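Two-Arm Packing Stations at Umcombe: Questions from Staff

Updated 2025-06-18

These are the questions that came in through the break room box and the shift meetings since the stations were announced. If yours is missing, put it in the box or ask your shift lead. Answers that apply only to the Stavberg building are marked.

What is being installed?

Two-arm robot stations for small carton work. The project is called Nondum on the schedules and work orders, so if you see that name on a sheet, it means these stations. Each one has a left arm and a right arm with a gripper and a camera on each wrist. It works at a table of normal height and handles one carton at a time.

Umcombe gets 6 stations. Stavberg gets 2, both on the returns side.

Which jobs will the stations do?

Opening returned cartons, closing flaps on outgoing small cartons, and moving light items from the table into a carton. They will not do pallets, glass, liquids, or anything over the weight printed on the station card. Those stay with the crews that have them now.

Mixed orders also stay with people for now. The stations do fine with one kind of item after another and poorly with a pile of different things.

Are jobs being cut?

No positions are being removed at either building as part of Nondum. Some positions will change. Hand packers on lines with a station will spend part of the shift as station operators, and that goes in the job description in writing before it takes effect. If you do not want operator work, tell your shift lead before the end of July and you will be placed on a line without a station. Your grade and hours stay the same either way.

We can't make promises about years from now. Any later change in headcount has to go through the regular notice process.

Will my pay change?

Operators who finish the training get the equipment rate for every hour they are assigned to a station, including hours when the station is down. Hours on the regular line are paid at your regular rate. The two show up as separate lines on the pay stub.

Who trains the stations, and what does that involve?

Packers do. A carton task is shown to the station many times by someone who knows the work, guiding the arms through it, and those runs are recorded. The first carton task at Umcombe used 1,063 recorded runs. The target for each new task is 2,000.

Recording is paid as operator time. It is slow work compared with packing, and most people find the first few shifts tiring on the shoulders. Breaks are on the same schedule as keyboard work, and you can ask for a shorter block.

What does the work look like from the station's side?

The cameras look down at the tabletop and the arms. In a carton task the grippers come in from both sides and work close to each other over the box, so most of what is recorded is cardboard, grippers, and whatever else is on the table.

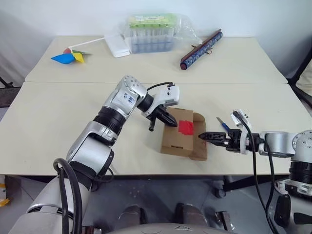
Are the cameras recording us?

The cameras run during recording blocks and while the station is working. They are aimed at the table. Hands and sleeves can end up in the recording, and sometimes part of a person walking behind the table. There is no sound. Recordings are not used for discipline, attendance, or rate checks, and supervisors do not have access to them. The storage is managed by Esquivel, the firm that services the stations, under the same data terms as the dock scanners.

If you want a recording with you in it deleted, write down the station number and the time and give it to the training desk. You do not have to give a reason.

Will our rates go up because of the robots?

No. Hand packing rates are set from hand packing only. Station output is counted separately and is not added to your line total. During the first weeks the stations will be slower than a person on nearly every carton, and line targets have been lowered to allow for that.

Is it safe to stand next to one?

Stay outside the yellow floor line when the light on the station is green. When you need to reach onto the table, press pause and wait for the light to turn white. The arms hold their position when paused and do not go limp, so do not push on them. The red button stops everything and anyone may use it at any time. You will not be written up for stopping a station.

Long hair goes up, and lanyards come off. Loose gloves are not allowed at the station. Watch the cables at the wrists when you lean in to clear a carton.

What about knives and box cutters?

The stations do not cut tape on their own at this stage. If a task calls for a blade, the operator does the cutting with the station paused. Knives may be on the table only when the task sheet lists them. Otherwise they go back on the hook before you press resume. The Stavberg returns crew should follow the sheet posted at their station, which is stricter.

What do I do when it gets stuck?

Pause it, look at the carton, and fix the obvious thing: a folded flap, a label caught on a finger, a box that has slid out of reach. Then press resume. If it gets stuck again on the same carton, take the carton off and pack it by hand. Note the carton type on the stuck log. Please write the type and not just "jammed," because the log is what decides which tasks get more recording time.

Do not open covers or unplug anything. Call Esquivel at the number on the station card.

Who cleans the station?

The operator wipes the table and the gripper fingers at the end of the shift, with the dry cloths in the drawer. Esquivel cleans the cameras. Spray cleaner is not to be used anywhere on the station, including the table.

I have a wrist or back restriction. Can I be an operator?

Usually yes for running a station, and it depends on the restriction for recording. Bring your current form to the training desk. Running a station can be done seated. A stool is kept at each one.

When does it start?

The first two stations at Umcombe go live in July on the small carton line. The rest follow after the floor marking is finished. Dates for Stavberg will be posted on the board by the time clock.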